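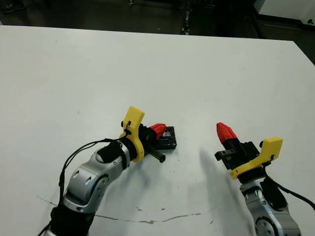 Tiruwork Yimer wanted to know, before I'd even got my coat off, why a machine that can weld a car door can't put the shopping away. It's a fair thing to ask in week one, and it's more or less the whole of this handout, so thank you Tiruwork, and the rest of you can blame her for the length of it.

Handout 4, Machines and Everyday Work (evening group). Updated 08/03/2023, with the bit on cables rewritten after several of you told me it made no sense.

What we mean by a chore

I use the word loosely. Wiping a worktop is a chore, and so is putting a small gadget into its box four hundred times before lunch. For our purposes a chore is a job that a person can be shown in a minute or two and then left alone with. The "left alone with" is the important half! Plenty of machines can do a job while someone stands next to them with a hand near the stop button. I've stood there myself, years ago, at a packing firm called Pledine, and I can tell you it was duller than doing the packing.

So when you read that a robot "can" fold a towel, write three questions in the margin. How many towels? Whose towels? Who was standing there?

The easy bits and the hard bits

Take the sort of job you've got at the top of the page: two arms, a white table, one small flat black device. If I asked Jocelyn Calimlim to pick that up and hand it to me she'd have done it while still talking about her bus. Now try writing down what she did. I'd like you to have a proper go at this (it's Exercise 1) but my own list starts something like this.

She found the thing. Dark object, pale table, so that part is kind to a camera. Put the same object on a dark worktop with the sun coming through the blinds and it gets nasty quite quickly. Shadows matter too, and arms make their own. Anyone who has tried to thread a needle under a bad lamp knows the feeling.

She chose where to hold it. Flat things are horrible to pick up. With fingernails you can get under an edge, or drag it to the side of the table and pinch it as it tips over. A gripper usually has two fingers and no nails, so it needs to come in at the sides, low down, without scraping the table or shoving the thing away. A glossy face doesn't help, as shiny surfaces can fool some kinds of depth camera.

She squeezed it the right amount. You do this all day and never think of it. Too little and it slips, too much and you've cracked somebody's screen. Some grippers can sense how hard they're pressing and some can't, and the ones that can't are a lot cheaper, so guess which you'll meet most often.

And then she let go at the right moment, which is a skill of its own. Handing something over is a small conversation between two hands. Watch a toddler try it.

Why two arms?

Zewditu Berhe asked whether two arms is just to make it look like a person. Partly, I suspect! But think of how many things at home you do with one hand holding still while the other works. Opening a jar. Peeling a potato. Getting the back off a remote. With one arm you have to clamp the thing to something, and that's how a lot of factory work is done: the part sits in a holder made exactly for it. Kitchens don't come with holders.

The price you pay is that two arms have to stay out of each other's way. They also have to agree on where things are. If the left thinks the object is a finger's width further over than the right does, they'll fumble the handover every time, and you will spend a long afternoon working out which of them is lying.

Cables (the rewritten bit)

Motors and sensors out at the wrist need power, and they need to send signals back. That usually means a wire along the arm. A wire has to be long enough for the arm's furthest reach, so at every nearer position there's slack, and slack gets caught on things. You can see black cable on both arms here, looping out on the left one. Run the cable inside the arm and it's tidy, but then changing it is a day's work. Neither answer is perfect. When you go on a site visit, look at the cables first. You'll learn more about how a machine is treated from those than from the brochure.

A sum to do at home

Suppose a machine gets a pick right 899 times in every 900. Sounds marvellous. Now suppose a small workshop asks it for 3000 picks in a shift. That's three or so failures a shift, and if each one takes a person 15 minutes to notice, walk over, clear and restart, you've lost the best part of an hour. The workshop may still be happy with that. Now drop it to 99 in 100 and do it again. Bring your working, please, even if it's on the back of an envelope.

Then the home version. Say your household robot handles 100 objects a day, cups and socks and so on, and gets 99 of them right. Which one are you hoping it doesn't get wrong? Yamila Leiva said her grandmother's sugar bowl, straight away, and I've been thinking about it since. On a shop floor a failure is a cost you can average out. At home it's the sugar bowl.

So, can they do it yet?

My view, and you're welcome to argue. On the shop floor, with the same part arriving the same way up, yes, and they have for ages. With mixed parts in a bin, often, if someone's been patient setting it up. In the house, floors are going quite well (round thing, low down, doesn't have to pick anything up) and nearly everything involving hands isn't ready to be left alone. I'd love to be wrong about this. I have a great deal of ironing.

Tormod Lindholm disagrees with me and thinks I'm too gloomy about learning by demonstration, where a person guides the arms through a job many times over and the machine picks up the pattern. He may well be right, and he's taking the October session on it, so save your hard questions for him.

For next time

Exercise 1: write out, step by step, how you pick up a phone from a bare table and put it in a drawer. Then swap with a neighbour, who must follow it to the letter. Be cruel.

Exercise 2: the sum above, both versions.

Reading: the Derese case notes in your folder, pages on changeover only. Skip the appendix, it's all invoices. If you missed the first session, borrow someone's copy of the Flarport sheet, as I've run out and the copier is sulking again.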